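Drink Up (Yes, Even in November)

Okay, confession time. I went through most of last winter on coffee, toast and one sad glass of water at dinner, and I wondered why I had a headache every afternoon. I blamed the screen, the heating and my pillow (I even bought a new pillow!). Then a reader wrote in after the October issue to ask if we could do something on drinking enough when it's cold out, and I thought, well, that's me told.

So I've been trying it for 12 days now, and I want to tell you how it's going.

The old rule everybody's mom repeated was 8 glasses of 8 ounces. I'm not a doctor and I'm not going to give you a magic number, partly because it depends on your size, what you eat and how much you move around. Soup counts. Oranges count. Tea counts too, which made me very happy. What I needed was a way to notice I hadn't had anything since breakfast, because in July my body shouts at me and in November it barely whispers.

A bottle with a screw cap works best for me. I tried going with an open glass and knocked it over on day two, straight into a stack of bills. With a bottle I can see how far down I've gotten, too, and if it's still full at lunch I know I've been kidding myself. 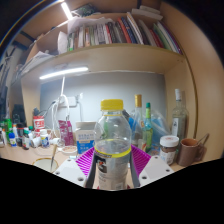
Halfway there! Yellow cap, easy to spot.

My other trick is tying it to things I already do. I drink when the kettle goes on, I drink before I leave the house, and I drink when I get back from my Fitex class on Monday (that's the low-impact one at the MacKinnon Center, 6 in the evening, and there's still room if you want to come hop around with the rest of us). I tried phone reminders and turned them off after one morning. They made me want to throw the phone in the river.

Cold water is a hard sell this time of year, I know. Let it sit out for a bit and it goes down much easier. I've also been putting a slice of ginger in hot water in the afternoons, and a friend swears by a few frozen berries, although I think it tastes like a melted popsicle. Go easy on the fizzy stuff late in the day if you're a light sleeper like me.

And please don't give up your coffee on my account! I still have two cups before ten and I plan to keep doing it until I'm ninety. I just keep the water right there with it so I reach for both.
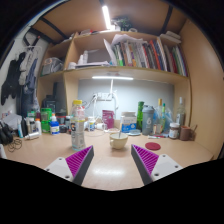
Cup and bottle, side by side on the desk.

How do I feel? The headaches are fewer. I'm sleeping the same, my skin looks the same, and I get up from my chair a whole lot more often, for reasons you can guess. My knees seem to like the extra walking, so I'll take it.

If you have kidney or heart trouble, or you're on water pills, ask your doctor before you change anything. That goes double if you've been told to limit fluids.

Next issue I'm writing about warm socks and why I own so many bad ones. If you've found a pair that lasts past February, write to me or leave a note in the box at Homeo on Oder Street, next to the bread shelf. I check it whenever I run out of rye.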